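Project Report: Two-Arm Tray Packing With Teleoperated Demos
Jong-dae Kwon, Surka track, section 2
Submitted Wednesday, February 11, 2026

Short version

Question was whether a policy trained on demos with mixed item order does better than one trained on demos where the order never changes. Answer: yes for picking, not really for placing. Details below. The placing part I only half understand, see Problems.

Setup

Same two-arm station everybody in the Nerncombe lab shares. Two white arms mounted behind the table, parallel grippers on both, one fixed camera plus the wrist cameras. Table is dressed up as a snack counter. The tray in the center is the target, everything else is stock. Task is given as a short order, for example "one sandwich, one cola, one Snickers," and the arms have to get those items on the tray without knocking anything over.

Left arm handles the right side of the counter (basket with the sandwich, pastry rack). Right arm handles the other side (snack bags, the stepped stand, foil tray basket). Cola rack is in the middle and either arm can go for it, which caused trouble, see below.

Data collection

Collected 345 demos over three weeks. All by me exept the first week, when I was still learning the leader arms and my partner from the Kotian group did half. Each demo starts with a clear tray and ends when both arms are back at rest.

Two sets:

Fixed set. Same order every time, sandwich first, then drink, then candy. Stock put back on the same tape marks.

Mixed set. Order shuffled by script. Stock moved a little between demos, by hand, no fixed amount. Should have measured this. Did not.

Sandwich was the item I recorded the most, because the wedge shape is awkward. Gripper has to come down inside the basket rim and close on the wedge without crushing the bread. Teleop operators tend to go slow here and then the policy learns to be slow too. 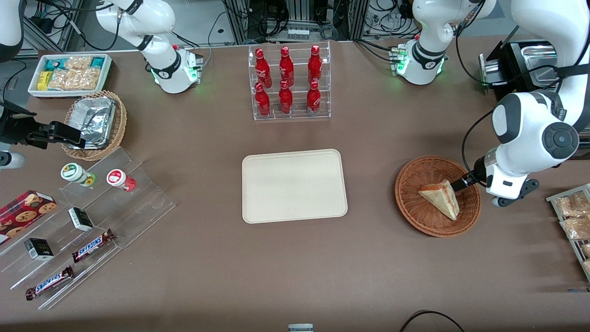
Training

Started from the Ravuswood base policy, fine tuned on each set seperately, same steps, same learning rate. No tuning beyond that, ran out of cluster hours. Images downsampled before training. Gripper state is one number per arm, open to closed. Action chunks of 15 steps.

Tried training with the fixed camera only at first. Bad. The gripper blocks the view of the sandwich right when it matters. Put the wrist cameras back in and never went back.

Results

Picking: mixed policy was clearly better once stock got moved off the marks. Fixed policy went to where the sandwich used to be and closed on the basket edge. Did this again and again. Mixed policy usually corrected on the way down.

Placing: no real difference. Both policies put the item somewhere on the tray, and both liked to put the second item on top of the first. I expected mixed to be better here and it wasn't.

Cola bottles: both policies ok on the front row, worse on the back row. The front bottles are in the way and the approach has to come from higher up. Only 11 of the demos use the back row so this is probably just a data problem.

Small boxes on the stepped stand: worst item for both. Clear acrylic is hard to see in the camera images, I think the policy can't tell where one step ends.

Problems

Arm choice. For cola, operators used whichever hand felt closer. The policy sometimes started moving both arms toward the rack and then stopped with both hovering. Had to end those rollouts by hand and counted them as fails. Next time: one arm per item, written down before recording.

Tray position. Never moved it, in either set. So "mixed" was only mixed on the pick side. Likely why placing did not improve. Obvious now.

Scoring. I scored rollouts live, alone, knowing which policy was running. Not great. Videos are saved so somebody else can rescore them.

What is left

Move the tray and re-record part of the mixed set. More back row demos. Rescore blind. Want to have this done by April so it can go in the final report with a proper table.

Files are in the Surka share, folder 893, rollouts and configs both. Ask me for access, the permissions are a mess right now.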